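Skengate Community Kitchen
Progress report to the Petrenko Fund
Prepared by Ozan Canpolat, program coordinator
August 21, 2023

Summary

The cooking classes are running on schedule and the pantry is behind. We have spent a little less than planned on food and more than planned on repairs. We are not asking for extra money, but we would like to move part of the equipment line to cover plumbing, as explained below.

Classes

Since the last report, 78 adults have finished the basic course. Each course runs for five sessions and covers knife work, soups, beans and grains, baking without a mixer, and planning a week of meals. The baking session is still the one people miss most often. It falls at the end of the school day and we had no child care for it. From the next course on it will swap places with soups, which can be taught in the evening.

Attendance at the Unetti site has been steadier than at Skengate. The bus stops at the door there, and the building manager lets people in early. At Skengate the front door stays locked until the instructor arrives, and several people told us they went home after waiting. We now have a second key.

The recipe booklet is finished and printed. We ordered 1000 copies and almost all of the first box went out at the end-of-course dinners. The Spanish version is with the proofreader.

Pantry

Shelves are in and the intake table works well. The walk-in cooler does not. Zalta sent a technician twice, and the second visit found a drain line that had been installed with the wrong slope. Water backs up under the floor panel. Until it is fixed we are keeping dairy at Unetti and driving it over on pantry mornings, which takes one staff member away from intake.

Root vegetables, onions and squash do not need the cooler and have done fine in the back hallway. We have been giving out more of these than we planned, and the classes have changed to match — the soup session now starts with whatever the hallway has the most of.

Budget

Food purchases are under budget, mostly from donated produce in August. Staff time is on target. The drain repair was not in the original budget. We ask to move the amount set aside for a second stand mixer to this repair. The quote is attached to the financial pages.

Next steps

The next course begins as soon as the cooler passes inspection. We have 9 names on the waiting list for Skengate and room for all of them. We will also train two past students to assist in class, with pay, and will report their hours separately.
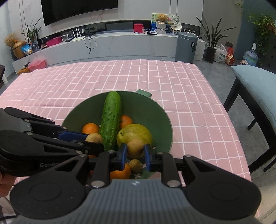

Both assistants need a food handler card before they start, and the fee for that will come out of the training line. The next report will include final repair costs and the attendance sheets from both sites.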